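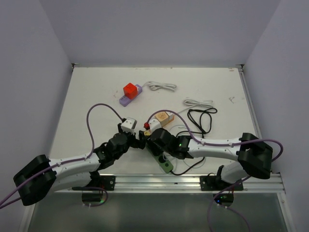
Skatis Quarterly
Home | Fiction | Essays | Archive | Subscribe

The Bundgaard Method

Reading time: 5 minutes

The following statement was given by Ásdís Bisgaard, operator, to the review panel of the Alska Institute for Manual Skills, in the matter of the Rodora recordings. It is entered here in full at her request.

I was employed by the Institute as an operator of the second grade. My duties were to guide a pair of robot arms through household and workshop tasks by means of hand controls, so that the motions could be recorded and used for training. I held this post from March until the events under review.

The task assigned to me was listed in the register as Power Strips and Blocks. The strips were of several colors and so were the blocks. The operator was required to move the blocks and handle the strips with both arms, without dragging the cords, and to return the arms to rest. A recording in which a cord was pulled taut was to be marked as failed. A recording in which the operator paused for longer than 3 seconds was to be marked as hesitant, and hesitant recordings were stored separately.

The panel has asked why so many of mine were hesitant. I will answer as plainly as I can.

I was trained by Ingvar Ketilsson, who had been an operator of the first grade for many years and who wrote most of the manual. His method was called the Bundgaard method, after the building in which it was first taught. It holds that the operator should make no motion that he or she would be ashamed to see repeated. Mr. Ketilsson required his students to put their hands in their laps before each recording and to consider the table. When I asked what I was meant to be considering, he told me that I would be copied, and that I should decide which parts of me I could spare.

He left the Institute in my second month. His station was given to me, together with his chair and his set of controls, the left grip of which was worn smooth where his thumb had rested.

In the weeks that followed I completed 184 recordings. I understand that the panel has viewed a number of them. They will have seen that before closing the gripper on a block I made a small movement to the side and back again. I was not aware of doing this. It was pointed out to me by Zohreh Ghasemi, who reviewed recordings on the evening shift, and who believed at first that there was a fault in the right wrist. The wrist was inspected and found to be in order. Ms. Ghasemi then looked through the older material and found the same movement in the recordings of Mr. Ketilsson, in all 700 of them.

I had learned it from him. I had sat beside him and watched his hands, and it had come across with the rest.

I was instructed to remove the movement from my work. Endang Chin, the supervisor of the floor, was considerate about this and allowed me two days of practice with the recorder switched off. I found that I could remove it by moving more slowly, and that when I moved slowly I paused. This accounts for the greater part of the hesitant recordings. I do not offer it as an excuse.

I come now to the evening in question. The trained system, which the Institute calls Rodora, was to be run on my station for the first time. The operator is not required to attend these trials. I asked to stay, and Ms. Chin gave her permission. Eyvindur Briem from the technical office set out the table. I sat in the chair with the controls hung up on their hook, out of my reach, as the rules require.

At nine o'clock Mr. Briem started the trial. The arms rose and came in over the table. The right arm lowered itself toward a block, stopped, moved a little to the side, and came back.

Mr. Briem made a note of it. He said that it would have to be trained out, and that the older recordings would likely be withdrawn, and mine with them where the movement was present. He was correct under the rules, and I have no complaint against him.

I then did what I have been called here to explain. I remained after the others had gone. I took down the controls and made one further recording, without a task number. It lasts around four minutes. In it the arms do no useful work. They move the way Mr. Ketilsson moved them, as nearly as I could manage, with the step to the side left in each time. I filed it with the approved material under his name.

The panel has asked whether I knew that the recording would be used in training. I did know. The panel has asked whether I would identify it, so that it may be taken out. I have read the rules again with care and can find none that obliges me to do so, and I respectfully decline.

I have returned my badge and my locker key to Ms. Chin. The chair belongs to the station and I have left it there.

Comments (4)

halfmoon_reader: Read this twice. The thumb-worn grip got me.

Tobb: Is the side step ever explained? I kept waiting to learn where Ketilsson picked it up.

marginalia: @Tobb I assumed somebody taught him too.

P. from the coast: I learned to knit from my aunt and still tug the yarn twice before every row. Sending this to my sister.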